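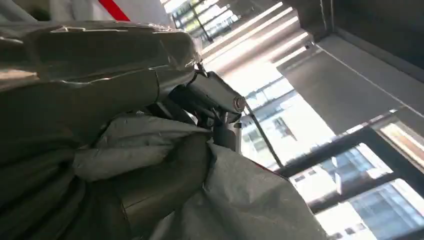
Grey cover, crumpled

Cover for a motorbike kept outside: breathable or fully waterproof?

Asked Mar 5, 2018

I keep a 125 on a shared drive in Bedisberg, no garage and no chance of one. I have been using a cheap plastic-type cover since October. When I took it off last week there was water on the inside and light rust on the chain and the disc bolts. The cover has no holes that I can find. The drive is gravel and gets sun until midday.

Is this the cover leaking or is it condensation? And is it worth paying 51 for the Lundgren breathable one, or do I just get another cheap one? Parking under the neighbour's carport is not an option.

3 answers

Condensation, almost certainly. Gravel holds damp and it rises under the cover overnight, then the sun warms everything up and it collects on the inside. A fully sealed cover makes this worse. Look for one with vents near the top on both sides, and don't let it reach the ground. Mine stops a hand's width above the gravel and that made more difference than the change of cover did. Never put it on straight after a ride in the rain. Leave the bike an hour if you can.

For the rust, clean the chain with paraffin, dry it, and oil it more often than the book says over winter. Bolts can be wiped with a bit of grease. The discs themselves will clear the first time you brake, and keep any oil or grease well away from them.

I had the Lundgren. OK for two winters then the stitching went at the mirrors. Would buy again at that price but not more.

Get a shed. Rurance do a metal one for 255 and you need a base for it. Insurance might come down too, mine did a bit.

Asker's comment: can't have a shed, it is a shared drive. Will try lifting the cover first, thanks.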